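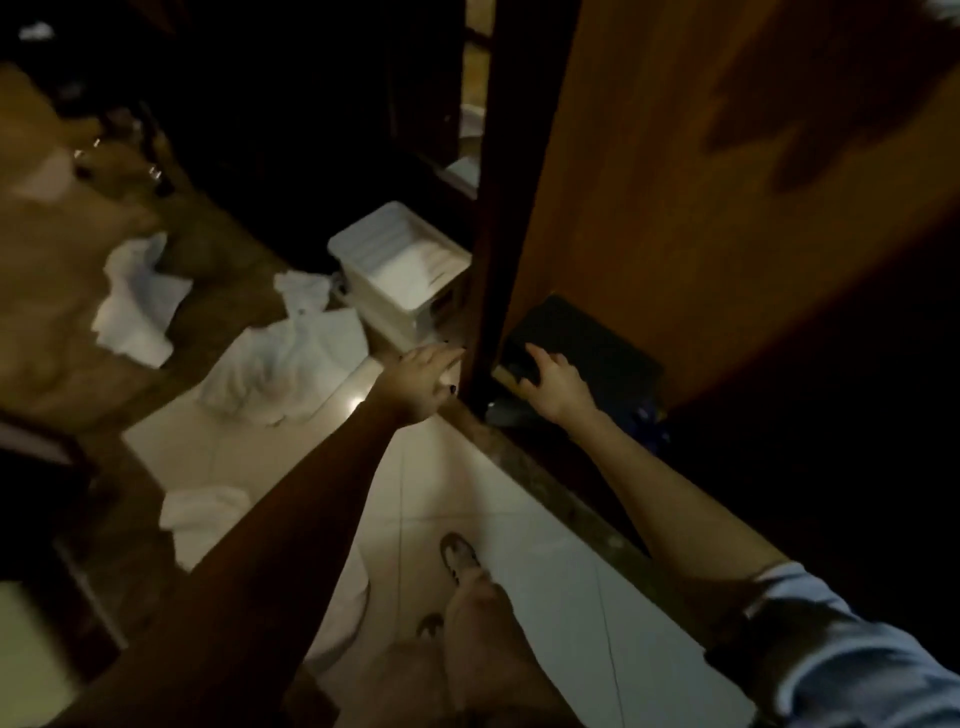 No clube de robótica onde ajudo como monitor, há uma discussão que volta todos os anos em março, quando chegam as regras do torneio Javent. É a seguinte: os alunos devem treinar o robô numa mesa limpa, com cubos coloridos, ou na desordem de uma casa verdadeira? Eu defendo a casa, e quero explicar porquê. Peço desculpa desde já pelo meu português, que aprendi em adulto.

A nossa equipa chama-se Partanen e escolheu como tema a arrumação doméstica. A aluna que coordena os dados, Mylene Ignacio, reuniu 184 gravações feitas do ponto de vista de quem arruma, com as duas mãos à frente. Muitas são difíceis. Há pouca luz, o azulejo brilha, um papel ou um pano branco amarrotado confunde-se com o chão claro. Numa mesa de laboratório nada disto acontece, e por isso o robô aprende depressa e aprende pouco.

O meu colega Wayne Landry pensa de outra maneira, e respeito a sua razão. Ele diz que um aluno de quinze anos precisa de ver um resultado antes do fim do período, senão desiste. É verdade que já perdemos alunos assim. Com os cubos, o programa da equipa do ano passado acertou à terceira tarde. Com as gravações de casa, passámos 49 dias sem conseguir distinguir bem uma mão da sombra dela.

Mas pergunto: o que aprenderam os alunos nesses dias? Aprenderam a olhar. Wenceslao Villalba, que antes só queria montar motores, passou semanas a marcar imagens uma a uma – 1645 no total – e começou a discutir com os outros onde acaba um objeto quando metade dele está no escuro. Esta discussão vale mais, na minha opinião, do que uma medalha.

Critico também o regulamento. O Javent dá pontos pela velocidade e quase nenhuns pela dificuldade do ambiente. Assim, uma escola prudente escolhe sempre a mesa. Proponho que uma parte da prova se faça num espaço que as equipas não conhecem, com a luz que houver e as coisas no chão, como ficam em qualquer casa. Não custaria muito ao torneio – bastava uma sala comum e um pouco de coragem do júri.

A nossa equipa vai concorrer outra vez com a arrumação. Os alunos votaram, e o Wayne, que perdeu a votação, ofereceu-se para rever as marcações com eles às cinco da tarde.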